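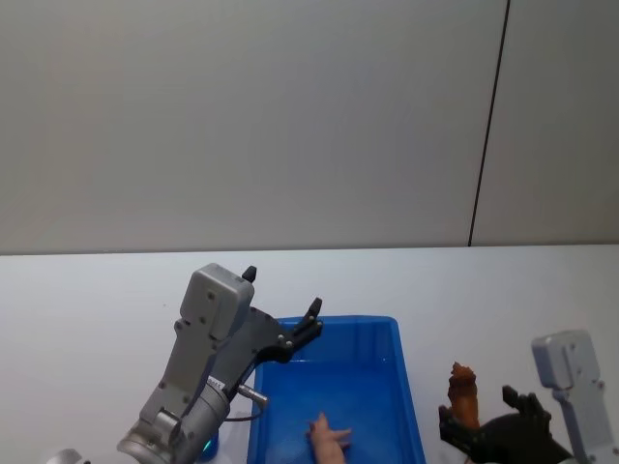
Ticket 890
Subject: Scheduled reports print with last column missing
Product: Staletti Reports, desktop client
Opened by: Thư Hồ, Wilstead
Assigned to: Shiyu Ren
Priority: Normal
Status: Resolved

Thư Hồ wrote:
Since the February update our stock report prints without the last column. The column is "On order". It shows correctly in the preview and in the exported spreadsheet. It only goes missing on paper, and only when the report is run from the schedule. If I open the same report by hand and print it, everything is there.

The report is landscape, letter size, six columns. The printer is the one in the back office and nothing else we print has this problem. I have restarted the client and the printer. I also deleted the schedule and made it again, same result.

Shiyu Ren wrote:
Thanks for the clear write-up. Can you tell me which Windows account the schedule runs under, and what scaling that account uses? Right-click the desktop, Display settings, Scale. Please check it while signed in as that account and not your own.

Could you also send the print log from one scheduled run and one manual run? Help menu, Diagnostics, Save print log.

Thư Hồ wrote:
The schedule runs under an account called reports. I had to get the password from our IT contractor, Wattimena, so this took a day. Scale on that account is 175. Mine is 100. I don't know who set it to that. Both logs attached.

Shiyu Ren wrote:
The logs show the difference. In the manual run the page width is read from the printer driver. In the scheduled run it is read from the display settings of the account, so the client thinks the page is narrower than it is. It lays out five columns, finds no room for the sixth, and drops it without a warning. It should at least move the column to a second page.

Please try this:
Sign in as reports.
Set Scale to 100 and sign out fully. Locking the screen is not enough.
Sign back in, open the client, go to Print Setup and press Reset Layout.
Run the schedule once with Run Now.

Thư Hồ wrote:
Did all of that. Run Now printed all the columns. The overnight run still dropped the last one. I checked the scale again this morning and it is still 100.

Shiyu Ren wrote:
Run Now uses the open session and the overnight job does not, so they can read different values. The overnight job keeps its own copy of the layout, and Reset Layout doesn't clear it. That part is our bug. I have passed it to the print team with your logs.

Workaround until there is a fix – close the client, stop the Staletti Scheduler service, rename the folder LayoutCache in the program data directory to LayoutCache_old, and start the service again. The folder is rebuilt on the next run. Your report definitions are stored elsewhere and won't be touched.

Thư Hồ wrote:
Renamed the folder on Wednesday. The last 3 overnight runs came out complete. The Stokberg office has the same setup, so I'll send them the steps too. Do they need to change the scale first?

Shiyu Ren wrote:
Yes, scale first, then the folder. If they do it the other way around, the cache gets rebuilt with the wrong width and they will have to rename it again.

You can delete LayoutCache_old whenever you like. I'm closing this ticket and linking it to the bug report, so you will get an email when the fix is released.

Closed Saturday, October 24, 2026
Resolution: Workaround supplied, defect logged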